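Writing the House Rules for Robot Hands

Most shops that bring in a two-armed robot start with the safety fence, the emergency stop and the floor markings. Those are covered by standards that have been around long enough for everyone to know them. What comes later, and gets far less attention, is how the work itself should be set up, tested and signed off. A robot with fingers can be asked to do almost anything a person does at a bench, and that makes it hard to say when it is ready to do one thing in particular.

Cordeiro, a contract packing company that handles small parts kits for other manufacturers, ran into this last November. It had two humanoid upper bodies on order from Orus and a customer who wanted to know, in writing, what the robots would be allowed to touch. There was no document to send. The supplier's manual covered payload, reach and stopping distance. The company's own quality manual had been written for people and for a pair of older palletizing arms.

What Cordeiro wrote over the following months runs to 14 pages and is known inside the building as the bench rules. Other firms have since asked for copies. The rules are worth reading because they deal with ordinary questions that larger standards leave to the user.

The first section says that every task starts in simulation and stays there until it has a written description. The description names each object, says where it may be at the start, and says what counts as finished. "Put the part in the bowl" would be sent back. The writer has to say whether the part may touch the rim on the way in, whether the bowl may move, and how far. If a part is left leaning on the side wall, the description has to say whether that is a pass.

A task gets 100 simulated trials before it can be considered for the bench, with the starting positions changed each time. All 100 are kept, including the ones that were stopped early. The company logged 2,901 trials across its first group of tasks, and the rules say that none may be deleted, even when the fault was in the simulation and had nothing to do with the robot. Those are marked as void and left in the log with a note. 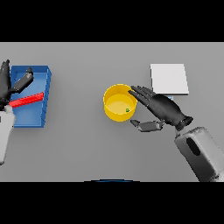
Color is another point the rules spend time on. Plain, bright containers are easy to tell apart on a screen, and engineers like them for early work. Real bins at Cordeiro are mostly gray or clear, and a good number have old labels on them. So a task that passes with simple colored shapes has to be run again with models of the actual containers before it moves on. The first version of the rules left this step out. It was added after a sorting task that had done well in simulation had to be pulled from the bench on its second day.

The section on hands is the longest. It treats the two hands as separate pieces of equipment that happen to share a controller. Each has its own allowed area, and the place where the areas overlap is listed as a shared zone. Only one hand may be moving in the shared zone at a time unless the task description calls for both. A hand that is not in use has a named rest position, and resting on or over a container is permitted only if the description says so.

There is also a limit on speed near edges. Fingers spread for a grasp are wider than the palm, and a fingertip that catches a rim can tip a light bowl. The rules set a slow approach for the last stretch above any open container, and the number is given per container because a heavy tray can take a bump that a small cup can't.

Prurnico, which makes dental supplies, took the Cordeiro rules and changed them a good deal. Its version drops the section on shared zones, since its robots work one hand at a time, and adds two pages on cleaning. It also asks for a person to watch the recording of every failed trial and write down the cause in a sentence. That takes time – on a bad week, most of an afternoon – but the plant says the sentences have been more useful than the pass rates.

Not everyone agrees that shops should be writing their own. A working paper from the Ristuvham project, circulated on September 19, 2018, argues that private rule books will drift apart and that a customer dealing with five suppliers will end up reading five of them. The paper proposes a common form for task descriptions and leaves the limits to each site. Cordeiro has said it would use such a form if the form stays short.

In the meantime the bench rules are on their sixth revision. The latest change concerns small parts. Anything under a set size must now be checked by a person after placement until the cameras over the bench have been replaced, and the operator initials each kit by hand. A date for the new cameras has not been set.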